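Clirnby Border Statements Dataset: README

Version and contact
Last updated 30 Mar 2020. Compiled by Esmaeil Vahidi and Apolline Rey. Corrections go to either of us through the Clirnby issue tracker.

What is in it
The dataset holds 2925 public statements on the closing and reopening of the river crossing between Ernura and Nouri. They come from ministries, town councils, faith leaders and aid groups on both banks. Each statement is one row. Longer statements are kept whole in the text column, including greetings and sign-offs.

Joint statements appear once, with both issuers in the issuer column, separated by a semicolon. If the two sides put out different wordings of a joint statement, each wording has its own row and the rows share a pair number. There are 84 such pairs.
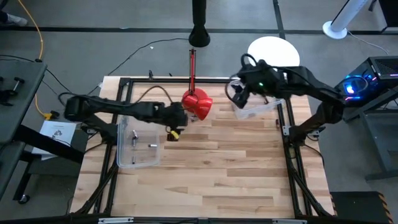
Columns
id: a running number with no meaning
issuer: name of the body as it signed itself
side: ernura, nouri, joint or outside
day: days since the first closure, which is day 0
lang: language of the original
text: the statement in the original language
text_en: English translation, blank if the original is English
topic: one of 15 topic codes, listed in topics.txt
tone: calming, neutral or accusing

How the statements were gathered
Most were copied by hand from official noticeboards and press pages. Radio statements were typed up from recordings and then checked by a second listener. We did not take anything from private messages or closed groups. Statements withdrawn by the issuer within a day are kept and marked in withdrawn.txt, as the withdrawal was often news in itself.
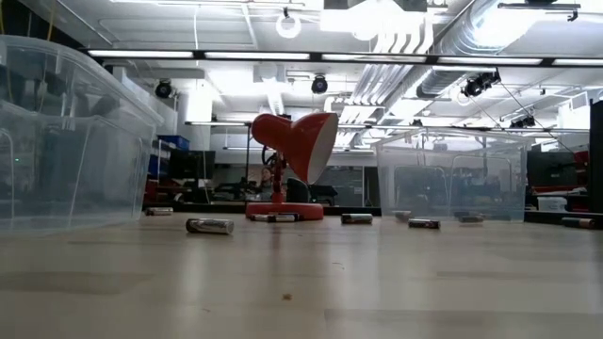
Coding
Topic and tone were coded by two readers working apart. Where they disagreed, a third reader decided. The tone column is the weaker of the two. Readers often split on statements that called for restraint while blaming the other side for the trouble, and these mostly ended up as accusing. If your work depends on tone, read a sample yourself before using the column.

Known gaps
Coverage of Nouri councils is thin for the first 30 days, when their press page was down. Statements by traders and drivers are missing unless a council passed them on. Translations from Nouri sources were done by one person and keep the long sentences of the originals. Place names follow the spelling used by the issuer, so the same checkpoint can appear under two names. The file places.txt matches them up. 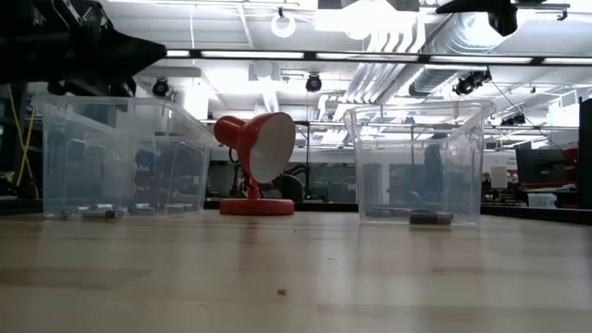

Files
statements.csv
pairs.csv
topics.txt
places.txt
withdrawn.txt

All files are UTF-8. Open statements.csv with quoting switched on, or line breaks inside the text column will split the rows.

Use
Free for research and reporting. Please name the Clirnby dataset and give the version date. The Jernus archive keeps the earlier releases, which use a different numbering, so ids should not be matched across versions.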